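Workshop tips: keeping a bin-picking cell in order

Clamp the bin before anything else. A bin that slides 4 mm between picks will look like a calibration fault, and you can lose an afternoon to it. Spring clamps on the upper rim are enough for light parts. Set them near the rear corners and check that the handles stay out of the path of the last link.

Wipe the bin floor with a damp rag every 70 cycles. Smudges are harmless to the gripper but they confuse the depth reading. Scratches can stay.

Route hose and cable together along the arm, with enough slack for full wrist rotation. Then jog the wrist slowly to both limits and watch the loop — if it touches the bin wall, shorten it. Replace any hose that has gone stiff at the bend. The Plostmont fittings we use need a new seal every February.

Test with mixed objects. Hatsue Shibata keeps a box of 20 at the Mimholm bench, and a run of 149 picks covers most of the awkward poses. Something lying on its side against a wall is a harder pick than the same thing in the middle of the floor. 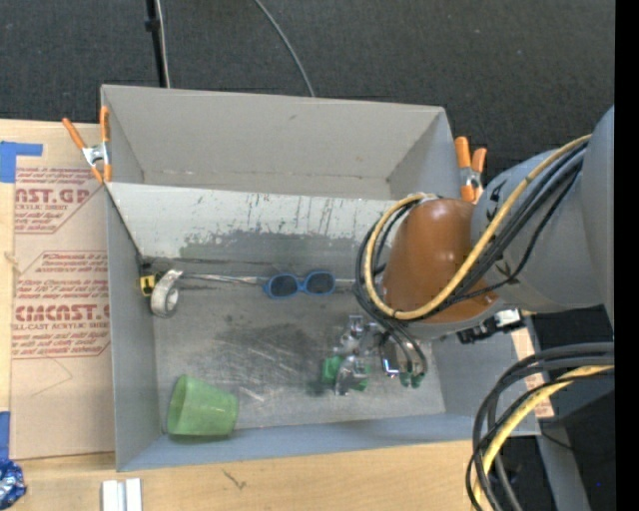 Bin clamped at the rear corners, with tape, sunglasses and a green cup inside.

After the run, park the arm clear of the bin, close the air valve and write the pick count in the log.

Page revised 2018-08-04, A. Ebihara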